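4. Sealing and first-week care

Applies to all Lurketti stone tops, marble and limestone. Granite owners skip to 4.6, you only need the one coat. If your top came from Frimpong with the factory seal (blue sticker under the overhang, left side) do the water test in 4.2 first. May not need any of this yet.

4.1 What you need

Akico penetrating sealer, 1 bottle. Covers 125 square feet on honed stone, more on polished.
White cotton cloths, lint free. Old T-shirts ok if washed a lot. No colored ones, dye transfers.
pH neutral stone soap. Not dish soap.
Foam applicator or a soft brush.
Painter's tape.
Gloves.

CAUTION: No vinegar, no lemon, no bathroom spray, no "natural" cleaner with citrus in it. Etches marble in seconds. Sealer does NOT stop etching. It slows down stains, different thing.

4.2 Water test

1. Clear the top. Wipe down with a damp cloth, let it dry overnight.
2. Put a spoonful of water in three spots. One by the sink, one by the stove, one wherever you prep food.
3. Wait 15 minutes.
4. Blot it up. Dark patch underneath = stone is thirsty, go on to 4.3. No dark patch = you're fine, test again in six months.

Note: dark stone hides the patch. Get your eye down low, look across with a lamp on. A wet spot on a busy veined slab is easy to miss too, so mark the places with a bit of tape before you pour.

4.3 Cleaning before you seal

Anything left on the stone gets sealed in. Grease, pencil lines from the installer, sticker glue, all of it.

1. Stone soap and warm water, whole surface, front edge too.
2. Rinse with clean water. Twice.
3. Glue spots: acetone on a white cloth, dab, don't rub in circles. Window open.
4. Dry with a towel.
5. Leave it 24 hours. Really. Most of the call-backs we get are people who sealed damp stone and got a haze.

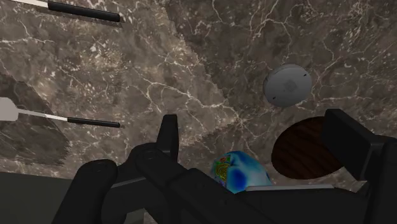
Tape off the wall paint, the cooktop trim and any wood that touches the stone. Sealer leaves a shiny drip on paint and you will not get it off. Stainless sinks are ok, just wipe them after. Room should be between 50 and 80 degrees, out of direct sun. If the sun hits the counter in the morning do this after lunch.

4.4 Applying the sealer

1. Shake the bottle. Gloves on.
2. Try it on a hidden spot first (back corner, behind the faucet). Let dry, check the color. Some browns and grays go a shade darker and stay that way.
3. Work in sections, arm's length or so. Pour a little, spread with the foam. Even wet coat, no puddles.
4. Leave 10 minutes. Do not let it dry on the surface. If it starts to, add more sealer and spread it again.
5. Wipe off everything that hasn't soaked in. Dry cloth, then a second dry cloth.
6. Next section. Overlap the last one a few inches.
7. Wait 2 hours, then second coat, same way.

Seams: go light. Wipe straight away, sealer that pools in a seam goes yellow.

CAUTION: Used cloths can heat up in a pile. Spread them flat outside to dry, then trash. Keep kids and pets out of the room untill the smell is gone.

4.5 Curing

Light use after 24 hours. Plates, cups, mail. No standing water, no oil, no wine for three days. Nothing wet left on it. No rubber mats or plastic trays for a week, they trap the solvent and leave an outline. Same goes for cardboard boxes.

Metal with points or rough feet: pad it or keep it off. Marble is soft. Scratches show worst on polished, dents show on everything.

Hot pans: trivet, always. The stone can take it most days, the seam glue can't.

4.6 Granite

One coat. 4.3, then 4.4 steps 1 to 6, then stop. Redo when the water test says so.

4.7 If something went wrong

Haze or streaks: sealer dried on top. Put fresh sealer on the haze, wait two minutes, rub off hard with a dry cloth. Repeat if needed. Still there next day, use the Arau residue remover, small area at a time.

Dull ring: etch. Not a stain, won't wash out. Arau polishing powder and a damp pad on polished marble only. Do not use it on honed, you get a shiny patch.

Dark spot that stays: probably oil. Poultice, see section 6.

Sticky surface: not wiped enough. See haze.

Scratch you can catch a fingernail in: leave it alone, call us. Ask for Jovita Cisneros, ext. 64. Have your slab number ready, its on the invoice. For reorders and sealer questions it's Dzifa Amoah, ext. 300, mornings only.

Section 5 covers the backsplash. Wait till the counter is cured before you start it.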